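Print this article | E-mail this article

This site uses cookies to improve your visit. By continuing to read you agree to our use of cookies. Accept | Settings

What's left on the table: sorting takeout trash in Walberg

29 December 2020

Sylvie Landry has been sorting other people's lunch for 46 weeks. She runs the clearing station at the Kiltex building in Walberg, where 845 people have desks and most of them eat takeout.

"I used to work in a real kitchen," she said. "You scrape, you rack, you wash. With takeout there's nothing to wash, so people think there's no work in it."

The building went over to takeout in May, when the cafeteria closed. The food comes from four or five places on MacDonald Street. Landry's first month produced 500 bags of trash, all of it going into one dumpster. She asked the building manager for separate bins and got three.

She begins with the drinks. Cups are emptied into the sink, lids go in one bin and straws in another. Then she does the bags, then whatever is under the bags. Napkins come last.

"If you start with the napkins you'll be there all day," she said. "They're in everything."

What slows her down most is paper. People rip a bag open down the side and eat off it like a place mat. Landry doesn't mind the ripping, but a torn bag won't stack, and it hides things. She has found forks, a badge and a set of car keys under them.
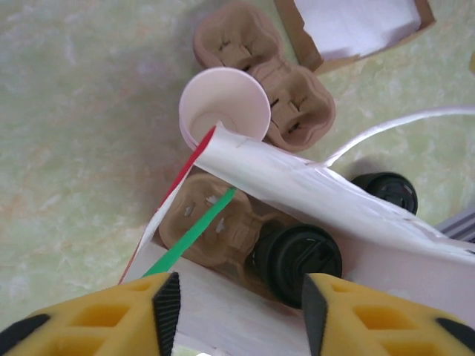
Drink carriers are the part of the job Landry likes. They are molded pulp, the same sort of stuff as an egg carton, and the clean ones go to a garden center in Stulatham that starts seeds in them. She has sent over 1000 so far. A carrier is easy to miss on a table, she said, when it has ended up partly under a torn sheet of white paper with a green straw lying across it. The straw comes off first, then the paper is lifted away and checked. "I look at the cup holes," she said. "If there's coffee soaked in, it goes in the compost. If it's only got the little cuts and tabs it came with, I keep it."

She would like the restaurants to stop sending a carrier with a two-drink order. One of them has agreed. She has also asked for plain bags without printing, and has not heard back.

Her shift ends at three. By then the tables have been wiped and the bins rolled down to the loading dock, where the truck for the carriers stops every other week. Landry ties them in bundles with kitchen string and writes the number on the top one in marker.

Print this article | E-mail this article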